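Home | Meetings | Minutes | Newsletter | Contact

Burkumley Tenants' Association
Minutes, Aug 12, 2020

1. Vending and recycling proposal

Sanmont has offered to put a machine in the lobby at no charge and to return a share of sales, which their letter puts at $3,000 a year. The chair asked where that number came from. The letter does not say. The building has 300 residents, and several people doubted that they buy that many drinks downstairs with a store across the street. 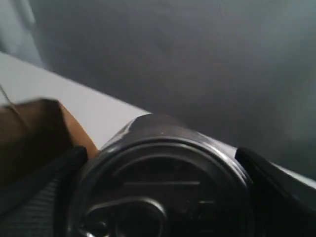 The contract runs 4 years and the association would pay the electric bill. Members wanted to know what happens if Sanmont raises prices, and the letter is silent on that too. Tabled until Sanmont sends sales figures from another building.

2. Pantry shelf

The shelf by the mailroom is still being used. Whether it reaches anyone who needs it is hard to say, as no one has asked. A request to spend money on a second shelf was turned down, 6 to 2. Sealed goods only, labels left on. Nuts must go on the bottom, away from the baby food.
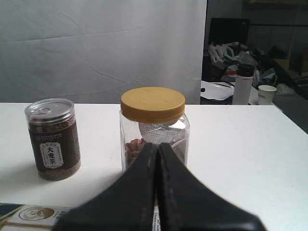

3. Drernier delivery lockers

Drernier says lockers will "cut lost packages." The secretary noted that we have no record of how many packages are lost now, so we could not tell if they did. The Jang Street building put in the same lockers and still keeps a pile by the door. Paper grocery bags would not fit in the smaller size in any case.

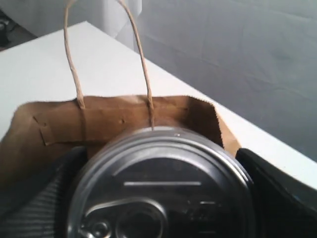
A second-floor resident objected that waiting for perfect records is how the front gate stayed broken all last winter, and asked for a one-month trial. The chair agreed to ask for a trial, in writing, with no deposit. Carried.

4. Other business

Minutes of the last meeting approved with one spelling fixed. Hallway paint put off again.

Recent items
Laundry room hours
Front gate: final bill
Parking permit renewals
Notes from the budget meeting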